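Gripper notebook, June: lit fingers against the plain pads, wrist camera 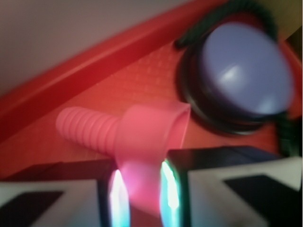
Where we'd got to

Picking this up after the break, so apologies to whoever reads it cold (probably Olesia, possibly me in three months). The question is still whether we keep the Plorari fingers with the light strips down the inner edges, or go back to the plain Dralliment ones that came with the hand. I like the lit ones. I have liked them since the day they arrived and I've tried to be fair anyway.

Same tray for both sets, the red one with the dimpled floor. Same awkward lump too, the pink hose adapter thing with the ribbed tube one end and the wide funnel the other. It's a lovely test piece because there's no good place to hold it! Grab the ribs and it wants to roll, grab the funnel and the open end squashes before you've got any real force on it.

Lit fingers

Started at 9.40. Controller was the Panasiuk box on the old settings, which I know we said we'd stop using, but I wanted something to compare with last time.

29 picks, 8 drops. Most of the drops were funnel grips where the fingers closed too near the rim and the part twisted out on the way up. When the fingers came in lower on the flare it held fine, even with me prodding it. The ribs were better than I expected, as long as the ridges ran across the pad. Along the pad, hopeless.

The light is a mixed blessing and I want to get this down properly. Between the fingers you can see the plastic beautifully, right down into the gap, and the edge finder in Flavus locks on to it very quickly. But the strips themselves blow out to white in the middle, with green and blue-green fringes down the sides, and a pink part picks up the glow and throws it back all over the place. Flavus then decides the bright bit of the part is a separate object. Had this three times on the funnel end before I turned the strips down by half, after which it behaved.

Then there's blur. Any frame taken while the wrist is moving comes out like soup. I'd been blaming focus and spent a good hour fiddling with the lens (lens is fine, sorry lens). Exposure is on auto, and I think the strips are pulling it about as the fingers close. Fixed it at 8 ms and the still frames look right. Moving frames are better but I wouldn't measure anything off them.

Plain fingers

Swapped over after lunch, which takes ages because of the tiny screws on the left side. We need a second driver that size, mine is nearly round.

Another 29 picks with these, 9 drops, so there's nothing in it for grip. That surprised me a bit. I'd half convinced myself the new pads were stickier. Where they did lose out was finding the part in the first place: the tray is red, the part is pink, and in ordinary room light the two run together horribly. The funnel rim came and went. I had to put the bench lamp on it, and then the shadow of the fingers became the problem.

Tried a grey sheet under the part for the last few goes and it was far easier. Not counted in the numbers above. Olesia says the red tray is staying because it's the one the part is going to live in, and she's right, but I'm noting it.

Odds and ends

The button stays in the tray for now. Keep its cable up over the rim end if you move it, please, it's a pain when it trails under the wrist.

Run folder is 2838, with both sets in it. The plain finger frames from before the bench lamp are in there as well, don't bin them, I want to try the new edge settings on them.

Left finger on the lit set has a hair of play at the base. Nipped it up, it came back within the hour. Could be the bracket.

For next time

Strips at half, exposure fixed, and grip the flare low down. Try 96 as the closing force instead of whatever the old settings give you, I only had time for two goes with it and they both held. Olesia wants the new controller settings loaded before we run any more, and I've promised not to touch the old ones again. Driver on order.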